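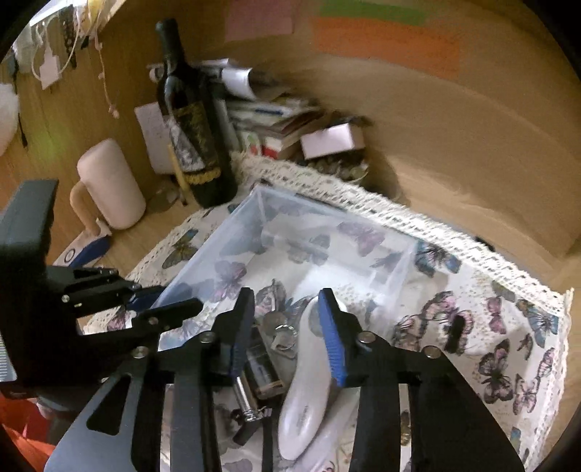

Home Equipment Reviews Loans Contact

Review: Parnico Paired Hand-Held Grippers

Prepared for the Zapata Manipulation Laboratory by Annapurna Bangera and Umut Ağca

Last updated: August

The Laboratory was asked to advise on the purchase of hand-held grippers for the recording of household tasks. Two products were considered. The first was the Parnico paired set, in which the operator holds one gripper in each hand and a camera is carried on each tool. The second was the Nutine single-hand unit, already held in the equipment store. The greater part of this review concerns the Parnico set. The Nutine unit is discussed where a comparison is useful to departments that may be choosing between them.

Scope of the trial

Four operators used the Parnico set over a period of 6 working days. Three had previous experience with hand-held tools of this type. The fourth, Birsen Türkmen, had none and was included at the request of the training office. Together they completed 200 recorded episodes with the Parnico set and 40 with the Nutine unit. The smaller number for the Nutine unit reflects the amount of material already on record from earlier work.

The tasks were ordinary ones: placing personal articles into a clear storage box, taking them out again, turning the box, and moving small articles from one part of a table to another. Operators were instructed to work at their normal speed and to leave the table dressed as it was found. A patterned cloth was considered an advantage, as most homes have one and most test benches do not.

Grip and finger pads

The pads are the strongest feature of the product. They are blue, ridged across the face, and soft enough to follow a rounded surface. Slim devices with a smooth plastic body were held securely in nearly all attempts, including those in which the body was taken at an angle. The Nutine pads are flat and harder. They performed equally well on boxes and books but allowed rounded articles to turn in the grip.

Thin, flat articles were more difficult. A key ring lying on the floor of a box could be picked up with the Parnico set only after two or three attempts, and coins were in most cases abandoned. Operators learned to push a coin to an edge before closing the fingers. The manufacturer supplies a narrow fingertip as an option, which was not available for this trial. Departments whose work involves small metal parts should ask to see it before placing an order.

The linkage is made of flat black plates joined by exposed screws. It is simple to inspect and simple to tighten. It is also wide. When both fingers are fully open, the outer plates extend well beyond the pads, and operators working inside a narrow container must approach from above. The pivot screws on one tool had loosened slightly by the fourth day. Thaddeus Pruitt of the workshop tightened them and applied a thread compound, and there was no further movement.

Working with two hands

The principal argument for the paired set is that many household tasks cannot be done properly with one hand. A light plastic box slides when an article is pressed against its inner wall. With a single tool the operator must either accept the sliding or weigh the box down, and neither gives a recording that resembles the way a person would carry out the task. With two tools, one wall of the box may be held while the other hand does the placing.
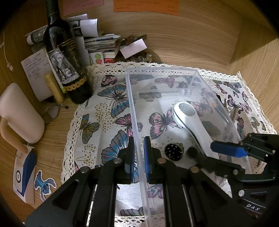 Clear walls deserve a separate remark. Operators reported that the edge of a transparent wall was hard to judge by eye through the tool, and the first few attempts to take hold of one often closed on air or met the top edge with the tip of a finger. Practice removed most of this difficulty. Ms. Türkmen, who began with no experience, was taking hold of a box wall reliably by the afternoon of her second day.

There were 9 occasions on which the two tools touched each other during a task. No damage resulted, but in each case the episode had to be set aside. Most of these contacts took place inside or directly above the box, where the width of the linkage leaves little room for both hands. A narrower body would be welcome in any later version.

Cameras

The cameras give a very wide view, with some darkening toward the corners. The fingers, the article being handled and the greater part of the table remain in view throughout, and the items standing at the back of the table stay readable as landmarks. This was of considerable help to Cengiz Bayram, who was responsible for aligning the recordings from the two hands. In his assessment, a cluttered background with books, bottles and notes on the wall gave better alignment than the bare bench used in previous years.

The Nutine camera has a narrower view and a sharper picture at the center. Where fine detail at the fingertips is the main interest, it remains the better choice. It does, however, lose sight of the surroundings when the hand is brought close to the table.

Comfort

Each Parnico tool is well balanced, but two of them together are tiring. Operators asked for a rest after around half an hour, and the schedule was changed accordingly on the second day. The handles come in one size only. One operator with small hands found the trigger a long reach and preferred the Nutine unit for this reason alone. The wrist strap is too short to be worn over a sleeve.

Documentation and support

The printed guide is brief and covers assembly adequately. The section on calibration assumes that both tools are lying on a flat surface, a point made only in a footnote, and the first calibration was lost as a result. Questions sent to the supplier, Parard, were answered within one working day, with the exception of one sent on a Saturday. Spare pads were in stock. Spare linkage plates were quoted with a longer delay, and departments may wish to order one set in advance.

Recommendation

The Laboratory recommends the Parnico paired set for general household tasks, in particular those in which a container has to be steadied while it is filled or emptied. It is not recommended in its standard form for coins, keys and similar articles. The Nutine unit should be kept in the store for close work and for operators who find the Parnico handle too large.

Both products may be borrowed through the equipment desk. Borrowers of the paired set are asked to check the pivot screws before each session and to return the two tools in the same case.

Related items

Nutine Single-Hand Unit: Notes After One Year
Replacing Worn Finger Pads
Wide-View Cameras for Table Work
Loan Rules for Hand-Held Tools
Calibration Checklist for Paired Recording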